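Kornum Robotics Services
20 Dec 2021
By the Product Evaluation Office

Speaker notes: review of the Fledaso simulation kit

Thank the hosts and allow latecomers to sit down. State that the review was carried out on behalf of the Zalewska teaching centre and that Kornum receives no payment from the supplier.

The kit is offered as a yearly licence at 1,819 euros, or 1,587 euros for centres that renew before May. It contains 40 ready-made table-top tasks. The Iltlow add-on, at 119 euros, supplies further rooms and is not covered today.

Points to make on use. Installation was simple - one afternoon, with no outside help. The written guide is clear on setting up a task but thin on changing the lighting. Support replied to all our queries in writing.

Move to the chess task. Ask the audience to look at the gripper and the board before speaking. Pause on each slide.

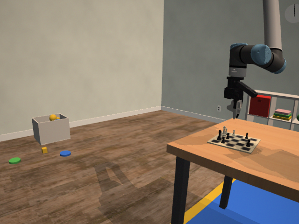
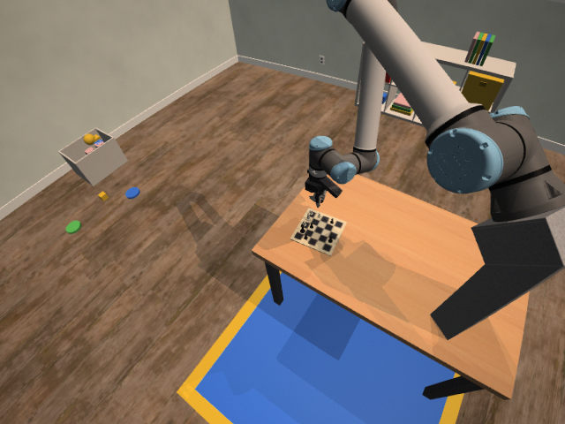
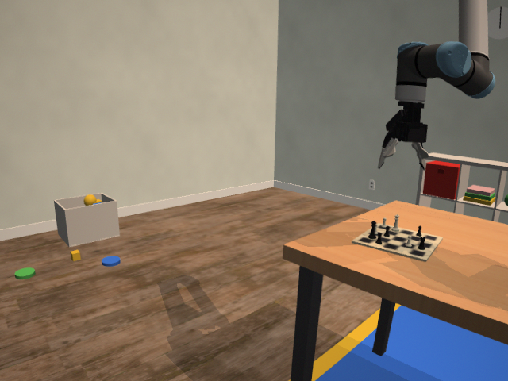 Simulated chess task, Fledaso kit: arm and gripper above the board in all three views.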